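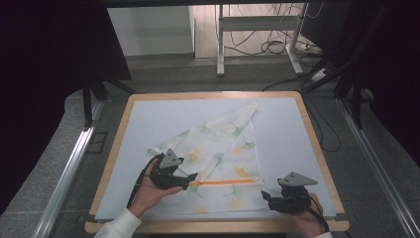 Kerstin Frerichs reckons no machine will be putting away her tea towels before she retires, and she wrote in to tell me so after my last page on folding. Fair enough, Kerstin! I'm still keen, so here's how I'd teach a two-jaw gripper setup to fold a thin printed cloth.

## Folding a cloth with grippers

1. Put a flat, pale board under the cloth. Patterned fabric on patterned carpet is a nightmare (ask me how I lost all of January).
2. Smooth it out by hand first. Cheating? A bit.
3. Pinch a corner, lift it barely off the board and carry it across **slowly**. Fast moves make thin cotton balloon up.
4. Let go, then press the crease.
5. Do the next fold with both grippers low and facing each other, so the bottom layer doesn't wander.

I did 40 practice folds before I trusted my own wrists, then 141 more for the Millet folder to learn from. It now manages a tidy triangle on a good day, takes 4 minutes over it and still can't cope with a fitted sheet. Mind you, neither can I.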